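Shared table, shared robot: what are your house rules?

Forum: Workcell practice and procedures

tendon_tuesday

Hello all, long time reader and not much of a poster, so forgive me if this has been hashed out before (I did search, and found a good thread on fixed arms and one very angry thread on mats).

We run a small group that does tabletop work with a two-handed humanoid upper body. Grasping, sorting, putting things where they belong, that kind of thing. For a long time there were only three of us and the rules lived in our heads. Now we have people coming over from the Honorato project, lovely people, and I've been asked to write down how we do things so that we're all doing the same things. I thought it would take me an afternoon. It has taken me most of April.

What I have so far, in plain words:

One person is the operator and one person is the spotter, and they say so out loud before the arms are enabled. The spotter holds the stop and does nothing else. No phone, no laptop, no helping with the props.

No hands over the table while the arms are live. If something falls over, it stays fallen over until the operator says "disabled" and the spotter says it back.

Chairs get pushed in or taken away before a run starts.

Sealed packages only, and nothing in glass.

Cables get checked along their whole length at the start of a session, through the full reach of both arms, because a loop that looks fine at rest can catch on a table edge once the shoulder comes around.
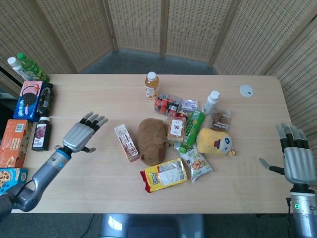 The part I keep rewriting is the one about props. Our sessions use ordinary grocery things and a few soft toys, and everybody has a different feeling about how crowded a table ought to be. I like a busy table. Homes are busy! A bag of nuts next to a plush animal next to a bottle of juice is what a kitchen table looks like in my house on any given evening. But a busy table also means more to knock over, and I'd like a rule that a new person can follow without having to ask me. So I would dearly love to hear what the rest of you do, and please be as picky as you like.

gray_putty

Nice list, and I wish ours was as short. Ours is 2 pages and I can promise you that most people have read the first one.

I'd push you on liquids. "Sealed only" covers a bottle from the store, but does it cover the same bottle in its third week of being squeezed and dropped? We went through this at my old place. The rule we landed on was that any drink gets retired the moment the cap has been opened for any reason, and the rest get a squeeze test over the sink before each session. If it's only the shape and the weight you care about, you can fill the bottle with rice and tape the cap, and then a leak is a thing you sweep up.

oldwristpitch

Going to disagree with the rice, in a friendly way. Rice doesn't move like juice. The slosh is half the reason a bottle is hard to hold, and if you train or test on rice you're going to be surprised later on. Keep the liquid in, and put your effort into where the liquid is allowed to be. We keep drinks on the side of the table away from any power supply, and there's a towel within reach of the spotter. Cheap and boring.

On clutter, I'm with the original poster. Busy is fine. What I won't have is things right at the edge. We run a strip of tape a hand's width in from the edge and everything starts inside it.

gray_putty

Fair point about the slosh, and I'll give you that one for testing. For the early days of a new controller I'm still going to use rice, and I'll sleep better for it.

marmalade_servo

Hi! I come at this from the safety side and I'd like to put in a word for writing down speeds, which I don't see in the list. It doesn't have to be fancy. We have a "new" speed and a "known" speed, and any changed code goes back to "new" until it has been watched through a whole session. People grumble about it every single time (I have grumbled about it myself, standing there while a hand drifts toward a cookie box like it has all the time in the world), and I still wouldn't give it up.

Also, who checks the fingers? We used to leave it until something felt wrong. Now it's every 1,000 grasps for a look at the pads and every 2,000 for a proper look at the joints, and it's in the log with initials. Your numbers will depend on your hands, so please don't copy mine, go by whatever your maker's manual tells you.

codano_bench

Seconding the log. At Codano we keep ours on paper by the door, and it gets filled in far more often than the nice online form ever did.

I don't agree with the spotter rule as written, though. With a small crew you simply can't have somebody standing there doing nothing for hours on end, and what really happens is that they drift. We swap operator and spotter on a timer and let the spotter write notes. A person who is writing about what the robot does is at least looking at it.

oldwristpitch

They're looking at the notebook. I'm sorry, but I've been that spotter. Swap on a timer, yes, absolutely. Let them talk into a recorder if you need notes. Both eyes on the arms.

marmalade_servo

Recorder is a lovely idea and I'm stealing it.

tendon_tuesday

Thank you, all of you, this is so much more than I hoped for! I'm taking the tape strip, the two speeds, the towel and the timer. I'm keeping the no-notes rule for spotters for now, with apologies to codano_bench, and we'll try the recorder.

I've also added a line that whoever changes the table layout says so before the next run. If anyone has wording for visitors who want to stand close and watch, I'd be glad to see it. Mine currently runs to a whole paragraph and I'm told that is too long for a sign.

gray_putty

Ours says "Ask the spotter where to stand." Big letters, and we put some tape on the floor too.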